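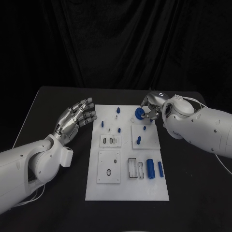

Cortinas pesadas e tempo de reverberação em sala pequena

ruido_rosa
2018-01-18
Medi a sala de ensaio antes e depois de pendurar a cortina preta na parede do fundo. Acima de 1 kHz o RT60 caiu bem, mas em 126 Hz a curva ficou igual. A cortina é da Zivulholm, com franzido de 2:1, a 10 cm da parede. Vale a pena afastar mais ou parto logo para painéis?

tarrafa
O resultado é o esperado. Tecido poroso absorve por velocidade de partícula, que é mínima junto à parede. Com 10 cm de afastamento, o quarto de onda cai perto de 860 Hz. Para atuar em 126 Hz precisarias de 68 cm.

graves_ao_canto
Discordo em parte. O quarto de onda é o ponto de absorção máxima, não um limite rígido. Se o tecido tiver resistividade suficiente, há ganho mensurável uma oitava abaixo. Qual é a gramagem?

ruido_rosa
A ficha não indica. O vendedor da Boros disse "veludo pesado", sem número.

tarrafa
Sem resistência ao fluxo, a gramagem diz pouco. Um tecido pesado e quase impermeável reflete mais do que absorve. Teste grosseiro: encosta à boca e sopra. Se o ar não passa, não serve.

graves_ao_canto
O teste do sopro não distingue nada na faixa útil. Corta uma amostra e mede em tubo de impedância.

lm_oeste
Quem é que tem tubo de impedância em casa? Na minha sala resolvi com dois painéis de lã de rocha nos cantos e deixei a cortina só para os agudos. Cuidado com o excesso: a voz fica abafada e o grave continua a sobrar.

ruido_rosa
Soprei, o ar passa com alguma resistência. Vou levar o varão para 30 cm e repetir com o microfone na mesma posição.

tarrafa
Mede em várias posições. Em 126 Hz, numa sala desse tamanho, estás a ver modos e o RT60 vale pouco. Publica o waterfall.

ruido_rosa
Certo. Coloco os gráficos neste tópico quando tiver o varão novo.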